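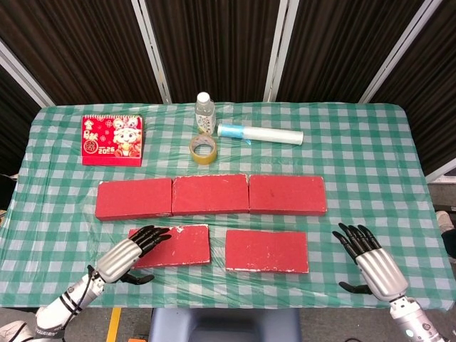 *Odis, both hands down at the front pair of red blocks. Left fingertips nearly on the block.*

**Drurnetwood bench log, entry 25**

Both hands on the same table at last! Up to now I'd only ever run one side at a time, with the other arm parked, so tonight felt like a proper step.

Left side first. I swapped the thumb tendon for the thicker line Jasmina Jurić had left over from her kite, and took the slack out at the wrist end. The thumb now curls all the way under the palm without the little hop halfway. Very pleased with that. It still makes a faint creak on the way back, which I think is the guide and not the line.

Cables on the left forearm are wrapped on the outside for now. Ugly, but I can get at them. Orlando wants them inside the shell and he's right, only I'm not closing anything up until the thumb has done a few long sessions.

Right hand: fingers fine, thumb sits too wide. With the palm set at the same height as the left, the thumb ends up down on the tablecloth beside the block. I tried a wrist offset of 30 and that was too much, the whole hand tipped. Went back to 25 and left it there. Next try is moving the thumb base itself (two screws, should be quick, famous last words).

Table notes:

- The clear sheet over the gingham throws a lot of glare and the wrinkles make it worse. The block finder kept putting an edge where there was only a shiny crease. Pulling the sheet tight helped a bit. Must try the lamp from the other side.
- The red blocks are getting tatty, white showing all along the edges. I like them this way, it gives the finder something harder to chew on. Please don't repaint them!
- Back row stays end to end as the reference line. Move the front ones as much as you like.

Controller loop is at 2000 now and both arms kept up. Log file is 347, saved in the Bero folder with the others – Châu Vi, that's the one you asked for, the left wrist trace is near the end.

Afaf had a go on the hand controls and was better at it than me within minutes. She goes in from the side and lets the fingers close late. I want to copy that into the approach path.

To do:

- right thumb base
- oil or replace left thumb guide
- lamp
- ask Halldóra if the softer fingertip pads have come in
- both hands on one block, slow, with someone on the stop button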